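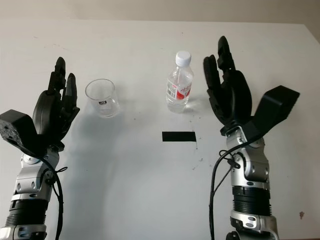 *A drinking glass and a plastic water bottle on a white tabletop.*

**Drinking water service** is the supply of water for drinking at meals, meetings and public events. The term covers the choice of container, the filling and placing of glasses or bottles, and the clearing and washing that follow. It is usually treated as a branch of table service, although offices, schools and hospitals often handle it separately from food.

## Background

For most of the history of formal dining, water came to the table in a shared vessel and was poured into individual cups. Earthenware jugs were common in ordinary households, while wealthier ones used glass or metal. The jug was filled from a well, spring or cistern and was often covered with a cloth or a fitted lid to keep out insects.

Piped water changed the work more than it changed the table. A jug could be refilled in the kitchen in a few seconds, and households no longer had to keep a day's supply standing in a barrel. Restaurants in many American cities began to bring a glass of water to each guest without being asked, a custom that remains widespread in the United States and is less usual in much of Europe.

Bottled water was first sold mainly at mineral springs, where it was valued for its supposed effect on health. Glass bottles were heavy and were normally returned to the seller. Light plastic bottles, which came into general use in the second half of the twentieth century, made it practical to give each person a sealed container to carry away.

## Containers

The tumbler is the most common vessel for plain water. It has a flat base, no stem and no handle. Stemmed water goblets are used at formal dinners and are generally larger than the wine glasses set beside them. 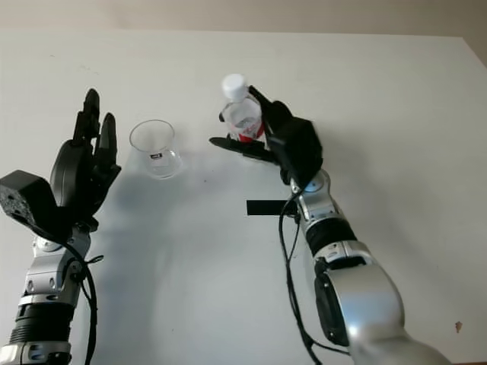

Disposable cups are made chiefly of paper or plastic. Paper cups need a lining to hold liquid for more than a few minutes, and the lining makes them harder to recycle. Clear plastic has the advantage that the level of the water can be seen from across a table, as with the plastic cup standing beside the small bottle here, and it is often preferred where staff have to judge who needs a refill. Both kinds are sold in stacked sleeves. Reusable plastic tumblers, which are thicker and can go through a dishwasher, are common in school cafeterias.

Pitchers and carafes differ mainly in shape. A pitcher has a handle and a lip, while a carafe has a narrow neck and usually neither. Pitchers are easier to clean by hand and hold ice more readily. Carafes take up less room and are often left on the table for guests to use themselves.

## Placement

At a formal setting the water glass stands above the tip of the dinner knife, to the right of the plate. Wine glasses are set to the right of it or in a diagonal line behind it. Left-handed guests may move the glass, but it is not normally laid on the left in advance.

Conference settings follow a looser pattern. A glass and a bottle may be placed together at the upper right of each writing pad, or a pitcher may be shared among four to six seats. Coasters are used on wood and are often left out on other surfaces. Bríd Gallagher, whose handbook *Water at Table* is used in several hotel training courses, advises leaving the bottle sealed until the guest sits down.

## Serving

Glasses on the table are filled to three-quarters and topped up when they fall below half. Water is poured from the guest's right without lifting the glass. Ice is added before the water, with tongs or a scoop. A drinking glass should never be used to scoop ice, as it may chip and leave fragments in the bin.

The quantity needed depends on the length of the event and the temperature of the room. In one account of a conference at the Tierney hotel, 158 guests were served from pitchers during the morning session and from bottles in the afternoon. The kitchen recorded 442 bottles opened, of which 74 were cleared more than half full. The hotel later moved to pitchers for the whole day.

## Washing and storage

Glassware is washed before plates and cutlery so that grease is not carried over into the water. Cloudiness has two main causes. Mineral film from hard water can be removed with diluted white vinegar, but etching, in which the surface itself has worn, is permanent.

Clean glasses are air-dried upside down on a rack and stored upright. Storing them on their rims can chip the edge and traps stale air inside. 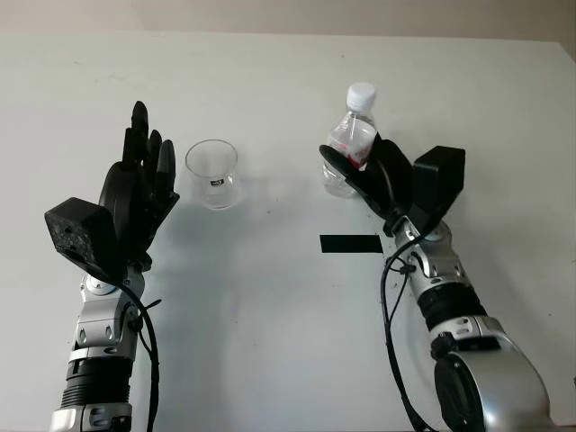 ## See also

- Barware
- Drinking fountain
- Table setting
- Tap water
- Water cooler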